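Ülle Pētersons
Fri 10 December

ok so it's holiday shipping season at my house and I have opinions about cardboard boxes again, sorry to everyone who followed me for the soup

plain brown corrugated forever. no gloss, no printed snowflakes. tape sticks to it, marker shows up on it, and when it's done its job you can flatten it and stuff it behind the fridge like I do (I have 64 back there!! help)

most of mine are saved up from Plosteck orders since September. I peel the old labels off with a hair dryer while I watch TV, very relaxing, would recommend
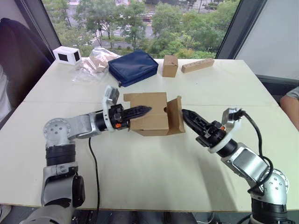 anyway my rule is one box open at a time on a clear table. I used to line up a whole row and then I'd lose the scissors under them and mail my aunt's socks to Aigars Kuusk. he kept the socks

also fold the flaps all the way back before you put anything in! if you leave one standing up it WILL flop over right when you're lowering in the jar of jam

crumpled paper on the bottom, heavy thing in the middle, more paper, then shake it next to your ear. if it rattles, more paper

Anežka Jelínek asked me about the boxes with a hole in the side. I still use them, just put a piece of tape over the hole from the inside and another one from the outside. 2 pieces, done

next up is a ceramic lamp going to Endton and I'm scared of it. if anyone has a good trick for lampshades please tell me before the post office closes tonight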